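**Patstead Local News Fund opens its doors to small-town newsrooms**

PATSTEAD, January – The Patstead Local News Fund is delighted to share that it will support 19 community newspapers and radio stations this year, thanks to the kindness of 1,516 readers and listeners who chipped in (many of them more than once!).

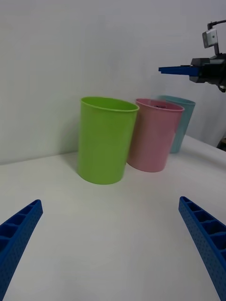 *Green, pink and teal plastic cups on a white tabletop.*

Each newsroom will be able to pay a part-time reporter to sit through the council meetings, school board votes and water hearings that too often go uncovered.

"I started out at a weekly in Moneck that printed 300 copies, and people would stop me at the gas station to argue about page two," said Meifang Ren, the fund's director. "I'd love for every town to have that."
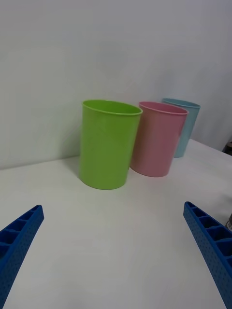

Applications are open to any independent outlet with a staff of 23 or fewer, and first-time applicants are very welcome. Editor Wiremu Ormsby will happily talk through the form with anyone who finds it a bit much.

**Press contact:** Jin-sol Pyo, Patstead Local News Fund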